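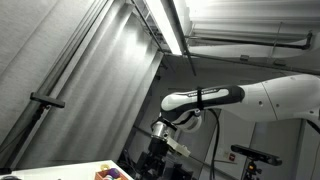
I went to the open day at the Abernathy paper mill on Thu 17 September. The mill opens its doors once a year, and I had missed it the last time because I got the month wrong and drove out in July to a locked gate. This year I signed up early and got a place on the 10:30 tour.

Parking is in the field across the road from the gate. It is grass, and it had rained, so wear shoes you don't care about. Sign-in was at a folding table under the loading dock roof. They hand you earplugs, safety glasses and a sticker with your group color. Mine was green. No open-toed shoes and no loose scarves, and they do check.

Our guide was Gwendolyn Quintanilla, who runs the second shift on the paper machine. She has a loud voice, which helped. She started us outside at the bale yard, where the recovered paper comes in. Most of it is office waste and box clippings from printers. The bales are stacked four high and held with wire, and each one has a tag showing the grade and the supplier. She pulled a handful out of one bale and passed it around so we could see the difference between sorted white and mixed. The mixed had staples, window envelopes and part of a calendar in it.

Next came the pulper, which is a big round tub with a rotor at the bottom. A conveyor drops the bales in and water does most of the work. You look down into it from a steel platform with a railing, and it smells like wet cardboard and a little like a swimming pool. A long rope of wire and plastic gets pulled out of the tub while it runs. They call it the ragger. It looked like something out of a storm drain.

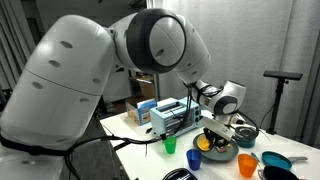 After the pulper there are screens and cleaners, and this was the part of the tour where I lost the thread a bit. It was mostly pipes and tanks, and hard to hear. What I got was that the stock goes through finer and finer slots, and heavy bits like sand and glass are spun out to the side. The rejects drop into a bin. A man in our group asked where the ink goes, and the answer was that at this mill a lot of it stays in. They make gray and brown grades, so they don't need it bright.

The paper machine is in the long hall, and it is the reason to go. It was installed secondhand and is 317 feet from the headbox to the reel. The stock goes on at one end looking like thin milk and comes off the other end as paper. We walked the whole length on the left side, behind a yellow line. By the dryer section it was very hot, and two people went back out to the dock to wait. The dial on the side of the hall read 1,320 feet per minute, and Gwendolyn said that was slow for them, as they were on a heavy grade that day.

We were lucky and saw a roll change. A horn sounds, everybody steps back, and the full roll is moved off while the sheet jumps to an empty spool. It is over in a few seconds. If you are taking kids, stand near the end of the hall for this and wait for it — the rolls change often enough that you shouldn't have to stand there long.

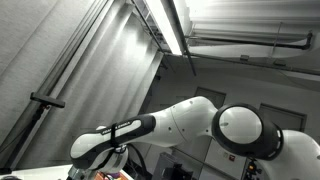
The winder is past that, where the big rolls are cut down to the widths customers order. The trim gets blown through a duct and goes back to the pulper. I liked this room best. There was a rack of sample sheets on the wall with the names they sell under. Nollico is the heavy gray board used for book covers and the backs of notepads. Loltik is a thinner brown wrap. There used to be a third one, a blue sugar paper, but they stopped making it when the dye supplier closed. They had a few old sheets left and you could take one. I took a blue one and a Nollico.

The lab is a small room off the winder, kept at a set temperature and humidity. Only six of us could go in at a time. A technician weighed a sample, tore it on a pendulum tester and then burst one in a clamp, which makes a good pop. She let a boy from the orange group pull the lever.

Lunch was in the canteen, chili or a cheese sandwich, cash only. The chili was fine. The coffee was weak. There was a display of old photos along one wall, including the 1950s flood with the water line marked on the same door frame we had just walked through, and a payroll ledger open under glass. The mill has 110 people on the books now. At the peak it was 300. 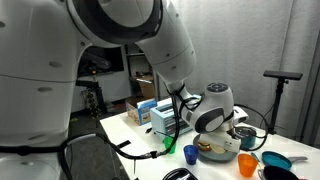
In the afternoon you can walk down to the water treatment ponds by yourself, and I did. It is a ten-minute path along the fence. There are two settling tanks and a pond with reeds, and a board explains what each one does. I saw a heron and some ducks. The board could use a new coat of paint, as the lower part can't be read anymore.

The shop was in the front office. Seconds are sold by weight, and that is where most of the crowd ended up. I bought a ream of offcut board and a pack of Prirkeo envelopes, which are made by another firm from Abernathy paper. The line was long at two o'clock and gone by three.

A few notes for anyone going next year. The tour has two sets of open metal stairs and there is no way around them, though the canteen, the shop and the photo display are all on the ground floor. Photos are allowed everywhere except the control room. Bring a bag for the samples, and keep the earplugs in once you are through the double doors. The field gate is closed at four, and they came around at a quarter to and asked people to move their cars.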